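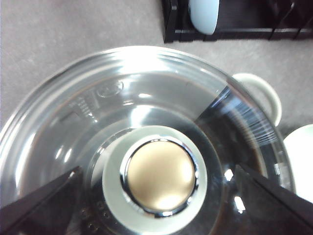
How long should a woman wait to see a pelvic floor physiotherapist after giving birth? Six weeks is the usual advice, and in Dalside the public wait is closer to six months.

I think that gap is the wrong place to save money. Leaking when you cough or run is common after a birth, but it is often treatable, and exercises taught properly by a trained person are a sensible first step. Too many women get a photocopied sheet and go home to guess.

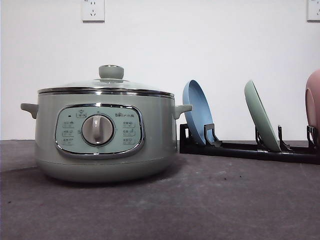
Electric pot with its glass lid on.

The Hunora clinic has 343 names on its list and 2 physiotherapists. A private visit costs $100, and most people need several. A family already down to one income will put that off, and some women put it off for years.
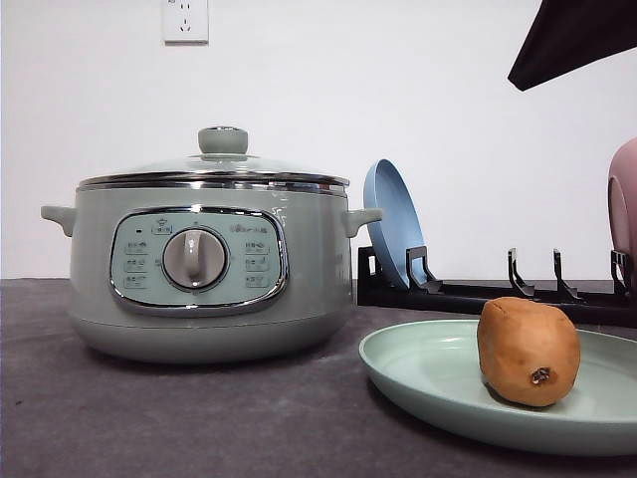

Nhi Phan wrote to me that she waited from July until after Christmas, and by then had given up netball and stopped lifting her older child. She wasn't offered so much as a phone call in between.

A phone call would be a start. So would group classes — one physio can teach a room of women the basics and pick out those who need an exam on their own.

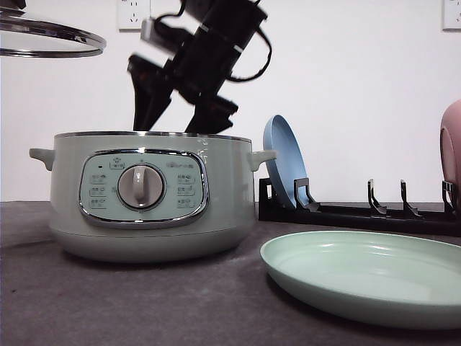 What I would ask for

Book the first visit before the mother leaves hospital, the way we book the baby's checks. Hire a third physiotherapist at Hunora. Let midwives refer directly, without sending a tired woman back to her GP for a letter.

Elisa Lo Presti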